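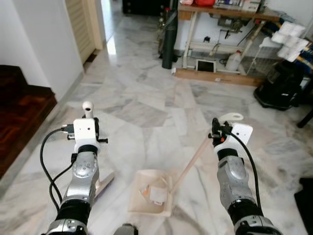

The monthly meeting of the Rurnley House Residents' Association was held in the ground floor sitting room on Mar 10, 2024, and it opened, as our meetings have tended to all winter, with the subject of the front hall floor. The chair welcomed everyone, and in particular the new household from the second landing, and thanked those who had brought their own chairs down. The hall was agreed by all present to be the first thing any visitor sees, and the marble tile, with its gray veining and that lovely shine it gets by the doorway, does show every scrap that lands on it. Paper is the main offender. A little heap of crumpled white bits in the cream dustpan, with a touch of orange among them, is typical of what a sweep at the foot of the stairs brings up, and the meeting spent a good while (rather longer than the agenda allowed) on where it all comes from and what might be done.

Minutes of the last meeting

These were read and accepted with one correction. The item on the garden hose should have said that the hose was to be replaced, and the word "repaired" has been struck out. The secretary apologized and has since found the original note, which did say replaced.

The hall floor and the sweeping rota

Several residents felt that the present rota, under which each household takes a week in turn, had worked well enough in the fall but had come apart over the holidays, when people were away and swapped weeks without writing it on the sheet. One week in January was swept twice over by two different households, and the week after it was not swept at all. It was agreed to keep the rota as it stands, with the sheet moved from the inside of the meter cupboard to the wall by the mailboxes, where people will pass it every day. Anyone swapping a week is asked to write both names on the sheet, in pen please.

There was a friendly but quite lengthy discussion of what "sweeping the hall" includes. Some had taken it to mean the open floor only, and others had been doing the stairs as well, all the way up to the first landing, and were a little surprised to hear that not everyone did! After some back and forth the meeting settled on the following, and the secretary was asked to set it down clearly:

The household on duty sweeps the hall floor from the front door to the foot of the stairs, along the passage, and through the far doorway as far as the sill.
The lowest treads of the stairs are done at the same time, starting from the top one and working down so that the dust ends on the tile.
The long-handled dustpan goes back on its hook once it has been emptied.
The stairs above the first landing are looked after by the households on those floors, as before.

A resident asked whether the dark reddish-brown stairs might be waxed again this year, as they were looking dull in the middle of the treads. Others remembered that the last waxing had left them slippery for several days, and one household had gone about in their socks holding on to the rail. It was agreed to ask Krawczyk, who did the work before, whether there is a finish with less slide to it, and to bring the answer to the June meeting.

On the question of washing the floor, it was pointed out that the vinegar and water mixture that two households have been using is not kind to marble and may take the shine off over time. Those concerned took this very graciously, as they had been doing it out of the goodness of their hearts. Plain warm water with a drop of mild soap is to be used from now on, with a dry cloth afterward. A bottle of stone cleaner from Norkstead was passed around the room, and opinion was divided on the smell. No decision was made to buy any.

The louvered door

The beige louvered door off the hall came up next. It has been swinging partly open on its own, and more than one of us has walked into the edge of it with shopping in both hands. Those who have looked at the catch think it only needs adjusting, though one resident suspects the hinge. The chair offered to have a go with a screwdriver before we pay anyone, and this was warmly accepted. There was also a request that the louvers be dusted now and then, a job which everyone agreed is a miserable one and which has been added to the spring cleaning day below.

Paper in the hall

This was where the meeting ran on. The free newspapers and flyers are the likeliest source, as they get pulled out of the mailboxes, torn open on the way past and dropped short of the basket. It was also mentioned, kindly, that children doing crafts on the bottom stair are very welcome there and make the place feel lived in, and that a quick look around for scraps when they finish would be appreciated. The parents present agreed at once. A proposal to put up a "no flyers" notice was carried, although one resident asked that it be worded politely, as the young people who deliver them are only doing their job. A second proposal, to stand a larger wastepaper basket under the mailboxes, was also carried. A spare one has been offered from the third floor, and it will be tried there until June.

Money

The balance of the cleaning and upkeep fund stands at $801. From this the meeting approved $30 for a new broom head, cloths and soap, and set aside $100 toward the spring cleaning day, mostly for lunch. It was asked whether the fund could stretch to having the floor polished professionally. A quote from Fasberg had come in at $600, and while everybody would love to see it done, the feeling was that it would leave too little for the gutters, which we know are coming. The quote will be kept on file. One resident said that the floor looked perfectly beautiful when the sun came in at the doorway and that we ought to enjoy it as it is, and there was a good deal of nodding at this.

Spring cleaning day

Agreed in principle, on a date to be chosen from the sheet by the mailboxes. The jobs put forward so far are the louvers, the tops of the door frames, the stair rail from top to bottom, the inside of the meter cupboard, and the skirting behind the furniture at the far end of the passage, which will need at least two people to shift. Anyone with a bad back is invited to take charge of sandwiches. Please bring a bucket if you have one, with your apartment number marked on it, as we ended last year with four that were never claimed and are still in the cellar.

Any other business

The light on the second landing has been flickering and will be seen to. The lost umbrella mentioned last time has been found behind the radiator and is back in use. A resident asked for the front door to be closed gently after ten in the evening, and the household nearest to it was thanked for its patience.

Thanks were given for the lemon cake, of which none remained by the end, and for the loan of the big teapot. The recipe has been promised and will be pinned up with the rota.

Next meeting in June, same room, with the waxing and the basket first on the agenda. Chairs will be needed again.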